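Three months of hormone stuff, an update

So a few of you asked how things are going since my last post, the one where I cried in the parking lot of a Walgreens over a parking space. Better! Mostly better. Let me catch you up.

I finally got in at Estrella, the women's clinic across town, after sitting on the waiting list since spring. The first visit was long. They drew what felt like a gallon of blood and asked me about everything — sleep, periods, mood, whether my feet get cold, how often I wake up mad. I wake up mad a lot. The nurse wrote that down without blinking and I liked her right away.
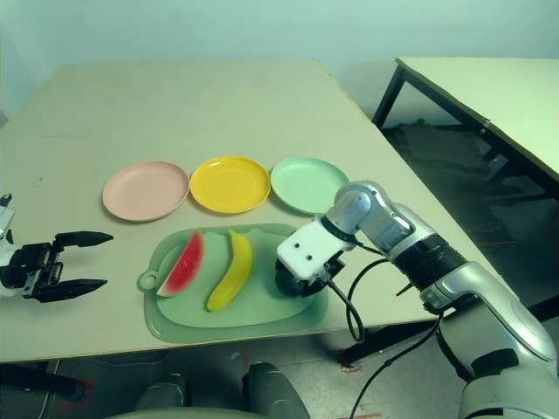 The short version is perimenopause, plus vitamin D so low the doctor made a face. My D is now a 3,000 unit softgel every morning with breakfast (her number for me, please ask your own doctor, I am a person with a blog). We also talked about estrogen patches. I was nervous, I'd grown up hearing scary things, and she went through my family history with me line by line before I said yes. I started the lowest dose in July.

The first two weeks I felt nothing except itchy where the patch was. Then one morning I woke up at 6:40 and realized I had slept the whole night. I lay there feeling suspicious about it. It happened again two nights later, and now it's most nights, though I still get a sweaty one now and then, usually if I've had wine.

Food has changed some too. I'm eating more at breakfast and a lot less standing up at the counter at 9 p.m., and I've gone back to fruit in a big way.

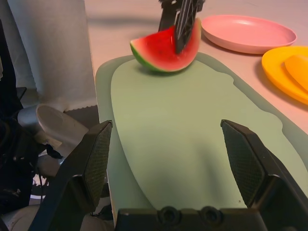
Watermelon on the green mat

I also tried Unlow, the mood tracking app everyone in the Terkano forum swears by. I wanted to love it. It asks you to rate yourself four times a day and by the second week I was rating my irritation at being asked! I deleted it and went back to a paper calendar with a little dot for bad days. There are fewer dots in August than in June and that's all the data I need.
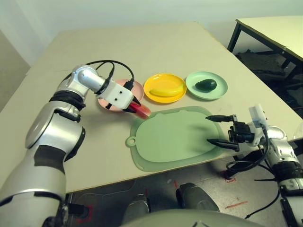

The bill, because somebody always emails me: my insurance covered the visit but not all of the labs, so I owed 50 dollars for one and I'm still arguing about the other. Masteo, the mail-order pharmacy, had the patches cheaper than my corner place, but they took nine days to ship, so order early.

Next appointment is in six weeks. I want to ask about the brain fog, which hasn't budged. Yesterday I put my keys in the freezer and then looked for them for an hour. If yours got better, tell me what helped and how long it took, I read every comment.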